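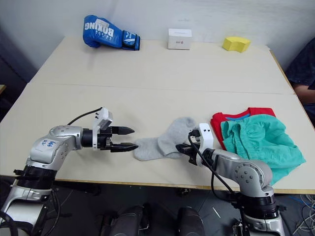
Laundry by remote control

Skisico records its folding demonstrations in blocks of 80. An operator drives both arms with a pair of hand-held leaders, the follower arms copy the joint angles, and each attempt is saved with its video and gripper positions. The first set, finished in June, came to 345 attempts, of which 249 were kept.

Most of the rejects were socks. A shirt offers long edges that either gripper can take. A sock bunches at the heel, and the fingers have to get under the fabric without dragging it along the table. Operators tended to hesitate there, and a policy trained on hesitation reproduces it - the arm stops short of the cloth and waits.

Prurner, which wrote the control software, now trims pauses longer than 700 milliseconds before training. Cellik takes the other route and has its operators guide the arms directly by the wrist, with the motors slack. Contact is easier to feel that way, but two arms need two hands, and the gripper triggers had to be moved to a foot pedal.

The Bühler trial uses both methods on the same garments.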